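About us

Jilthorpe is a small service shop for humanoid robots. Ailsa Kerr and Yeison Apaza opened it after many years of fixing other people's machines, and now we are four. We look after robots which do household jobs: tidying, carrying, putting rubbish in the bin.

Hands first

Most of our work is with hands and wrists. Thin plastic is hard for a gripper, so we practise a lot with bags and film over an ordinary bin. Ivana Salinas sets the closing force of each finger and writes it in the log, also when she changes nothing.
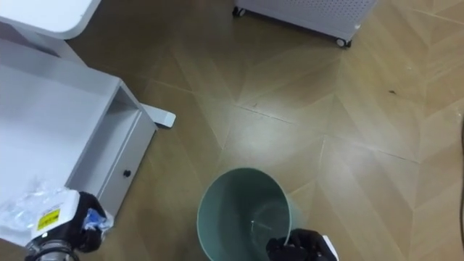

Cables and reach

Sushil Saxena takes care of the wiring. A cable coming from the head must have enough slack for a raised arm, and a cable on the floor must stay away from the feet. He checks the reach at real furniture height - the top of an air purifier is a good test, with a small thing left there for the hand to go to.

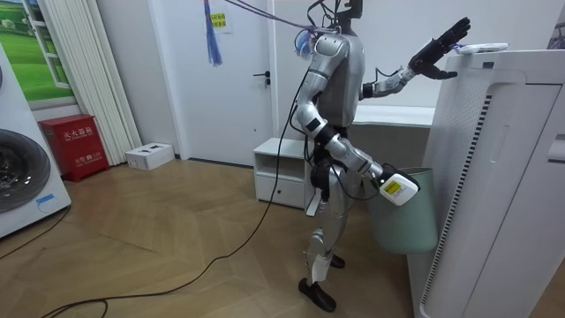 Visit or write to us

We are in the workshop until 4 o'clock, but on Friday we close at 3 for cleaning the joints. Please send us the service log before you bring your robot. The first inspection is 300 dollars, and we take off 100 if you come back for the repair.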